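Home | Features | Workshop | Letters | Subscribe

The Second Life of the Office Desktop

Feb 24, 2018

The building on the edge of Zandbridge used to sell carpet. Now the front half is a repair counter called Prillalum and the back half is shelving, all of it full of desktop computers that came out of offices, clinics and one closed travel agency. Hywel Gwilliam bought the lease in September and has been filling the shelves ever since.

Most of the machines are business desktops, and most of them still work. Offices replace them on a schedule, whether they need it or not. A company signs a lease, the lease runs out, and a truck shows up to haul away 600 computers that were doing fine the day before. Gwilliam takes what he can store. The rest goes to a scrap dealer who pays by weight.

"People think old means slow," he said. "It means somebody's accountant was done with it."

A machine that comes in gets opened before it gets switched on. The side panel comes off, the dust goes out the back door, and the parts get checked against a sheet taped to the wall. Power supply, board, processor, memory, drive. Babita Sisodia wrote the sheet and handles most of the bench work. She learned on her brother's computer in high school and then spent 3 years at a firm called Vornier, fixing cash registers. 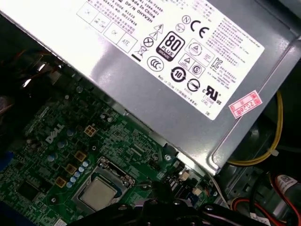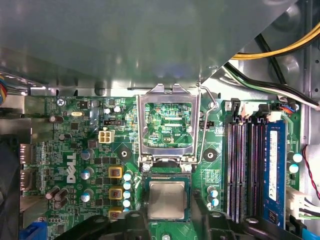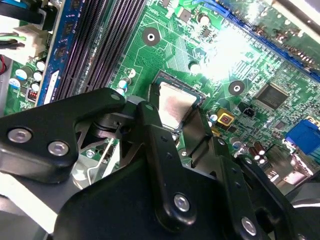

The processor is the part Sisodia is slowest with. A memory stick can be pushed in by anyone who lines up the notch, but a processor has to sit flat in its socket, and on this kind of board the contacts underneath are thin enough to bend with a fingertip. You release the thin bent lever beside the socket, swing the metal load plate up out of the way, and lift the chip by its edges, straight up. Going back in, it gets set down and left alone. There is no pushing. If it doesn't drop into place, it's turned the wrong way.

She keeps a phone flashlight and a magnifier at the bench and looks at every socket before anything goes back in it. One bent pin can cost an afternoon. Two usually means the board goes in the parts bin.

Then comes the paste. Old thermal paste turns to something like dried clay, and she wipes it off with alcohol and a coffee filter, which leaves less lint than a paper towel. New paste goes on in a dot the size of a pea. The cooler spreads it when it's screwed down.

Power supplies are handled differently. Gwilliam doesn't open them, and he won't let anyone else in the shop do it – the parts inside can hold a charge long after the cord is pulled. A supply gets tested, and if it fails it gets replaced.

Finished computers go on the front shelf with a handwritten tag. A lot of them leave with parents. Some go to a bookkeeping office down the street, Wubshet, that buys them 2 at a time and has never asked for anything newer.

Gwilliam would like more shelving before the next truck arrives. Sisodia would like a second bench.

More in Features
The Typewriter Man of Mill Street
What Happens to Old Library Chairs
A Good Screwdriver Is Hard to Find
Fixing Radios in the Garage

Contact us | Copyright 2018 | Back to top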